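Gripper opens by itself partway through a run, simulated two-arm robot

Posted in: Robots and Automation > Simulation
Tags: gripper, two-arm, fault, simulation

Lemard_user

I run a two-arm robot in simulation and I have a fault I can't pin down. The right gripper closes on a part, holds it, and then opens on its own partway through the move. There is no open command in the log at that point. It happened 3 times in 40 runs. The arm keeps going through the rest of the path with nothing in its fingers and the run gets marked as finished, so the fault is easy to miss.

The step size and the path were not changed between good runs and bad ones. I upgraded the Plundent controller package in August and I did not see this before then, but I also wasn't checking for it. 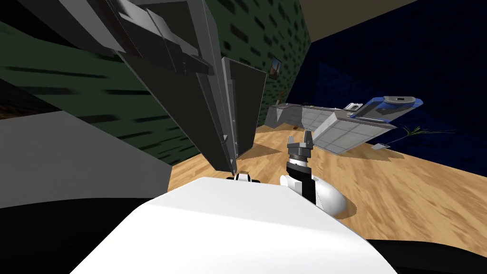
My stop check only looks at joint limits and collisions between the two arms. It does not look at the fingers at all. When I paused to look through the body camera, the gripper was pointing up with both fingers open, and a big gray thing was lying on its side on the floor farther back. The run had not been flagged. I would like the sim to stop when the grip is lost. Is this a controller fault or a setting I have wrong?

Joly396

Check the grip timeout first. In the newer Plundent package the hold command expires after 100 steps unless you send it again. When it expires, the fingers go back to their default position, and on most setups the default is open. It won't show in your log as an open command - the log only records what your script sends.

If your moves are usually shorter than that, you would only see it on the slow ones. Three bad runs out of 40 sounds like that to me.

Two things to do:

Send the hold command again every step until you want to release.
Change the default finger position to closed, or to "keep last".

Then log the finger gap along with the joint angles. If the gap grows while your script thinks it is holding, stop the run there. Don't rely on the collision check for this. An empty gripper doesn't collide with anything, so it passes.
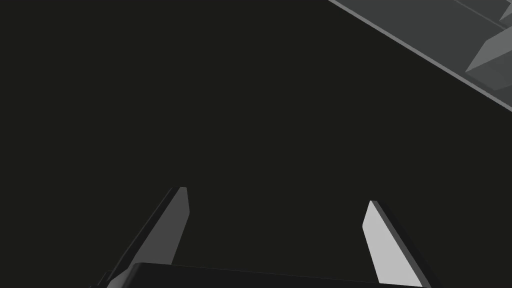

Pidley

Same thing here, different robot. Reinstalling didn't fix it for me. I went back to the old package and it went away, but I never found out why.

Lemard_user

Thanks both. It was the timeout. I looked at the bad runs again and in all of them the move went past 100 steps before the release. I now resend the hold every step and the default is set to "keep last". I ran another 40 and the gripper stayed shut in every one.

The gap check is in too. I set it to stop both arms, because with only one stopped the other kept moving toward it. 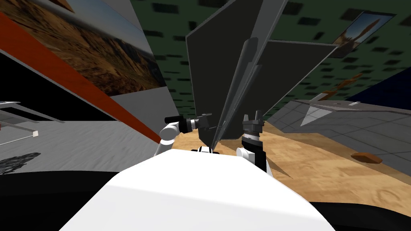 Both arms from the body camera, right gripper pointing up

One thing still open: after a stop, the reset puts the arms back but leaves the parts where they are. If anyone knows how to reset the parts as well without reloading the whole room, please post it.

Joly396

There is a separate reset for objects. You have to call it after the arm reset, or the arms can start inside a part and the collision check will stop you again on the first step.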